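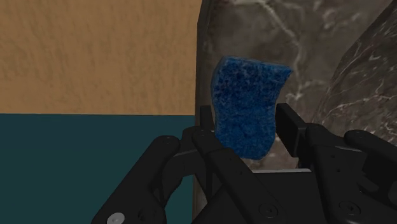 4. Cleaning and Sealing Stone Countertops

Dark marble needs to be cleaned and fully dry before Ellik Stone Sealer is applied. Residue left on the surface is trapped under the sealer and shows as dull patches once it cures. Use a porous sponge such as the blue one against the gray-brown marble, and keep it for this work only. Sponges that have been used with dish soap or degreaser leave a film that rinsing does not remove. Wood-grain panels and other surfaces next to the stone should be masked before step 1.

4.1 Before you start

Check that the kit contains the sealer bottle, the Tridia pH-neutral cleaner, 2 lint-free cloths and the measuring cap. Kits packed before April have a cap marked in ounces only. The fill line is the same.

Room temperature must stay between 60 and 80 °F during application and curing. Turn off under-cabinet heating.

CAUTION: Do not use vinegar, lemon-based cleaners or bathroom descaler on marble. Acid etches the polish, and sealing will not hide the marks.

4.2 Cleaning

1. Clear the countertop and wipe up crumbs and grit with a dry cloth.
2. Fill a bucket with 2000 ml of warm water. Add one capful of cleaner.
3. Wet the sponge, wring it out and wipe the stone in overlapping passes. Do not scrub.
4. Rinse with clean water. Change the water if it turns cloudy.
5. Dry with a lint-free cloth.
6. Leave the stone uncovered overnight.

Note: Honed marble dries more slowly than polished marble. If dark areas remain the next day — usually near the sink cutout — wait another night.

4.3 Applying the sealer

1. Shake the bottle and pour 300 ml into a shallow tray. Do not pour sealer directly onto the stone.
2. Apply a thin, even coat with a dry applicator pad. Work in sections no wider than your reach.
3. Wait ten minutes. Wipe off all sealer still on the surface with a lint-free cloth.
4. Apply the second coat after two hours, at right angles to the first.
5. Keep the surface dry for 24 hours.

CAUTION: Sealer that dries on the surface forms a haze. Remove it with Veres Haze Remover, part no. 254. Do not use a razor blade.

4.4 Water test

Place a few drops of water on the stone after the curing period. If the drops stay beaded for five minutes, the seal is complete. If the stone darkens, repeat section 4.3 with one coat.

Mullosham tops supplied with a factory finish do not need sealing in the first year — clean them as in section 4.2 and skip the rest of this section.

Section revised May 11, 2023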